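## Recording teleoperated demos in the Trostell simulator

These steps cover recording pick-and-place demonstrations with a handheld controller in Trostell 3. They assume the Hollis input driver is installed and the controller shows up under `Devices`. For a physical arm, use the kinesthetic guide instead.

### Before recording

1. Load the tabletop task and select the single-arm configuration.
2. Set the control mode to `ee_delta`. Joint mode works, but the resulting actions are harder to learn from.
3. Set translation gain to 0.7. Raise it only after you have a few clean episodes.
4. Turn on scene randomization. Object poses, table texture and background furniture are redrawn at each reset.
5. Check that the gripper trigger reads 0 when released. If it doesn't, recalibrate in the Hollis panel.

### Recording an episode

Press `R` to reset and wait for the objects to settle. Press `Space` to start logging. Hold the clutch button while you move the controller; release it to reposition your hand without moving the arm.

Bring the gripper in from above with the fingers open. Stop a short distance over the object, correct the wrist rotation, then lower in a straight line. Thin utensils should be taken by the handle, with the fingers closing across its narrow side. Close the trigger fully and pause for 9 frames before lifting. 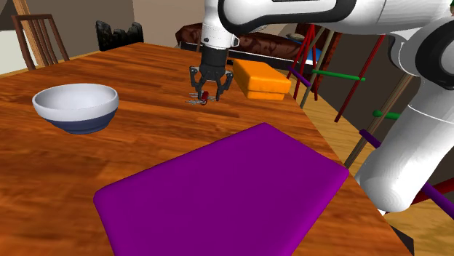

Lift straight up until the object clears everything else on the table, and only then move sideways. Sliding an object along the surface produces contact forces that differ from run to run, and the policy tends to copy the slide even when the path is blocked. Lower over the target, open the fingers, and retract vertically. Press `Space` again to stop.

Press `K` to keep the episode or `X` to discard it. Discard any episode in which:

- the object was dropped or regrasped
- the arm reached a joint limit
- the clutch was released while the fingers were closing

Slow episodes can be kept. Idle frames are trimmed on export.

### Checking and exporting

Replay every kept episode once with `trostell replay --last`. Replay sends the logged actions back through the controller, so small differences in final pose are normal. A missed grasp means that the log dropped frames; delete the episode and lower the render quality.

Export with:

```
trostell export --format suvalen --trim-idle
```

The Suvalen loader expects one folder per task. Our Sostadero tabletop set has 1,132 episodes in this layout and loads without changes. If the loader reports a length mismatch, the camera and action streams were saved at different rates. Set both to the same value in `record.yaml` and record those episodes again.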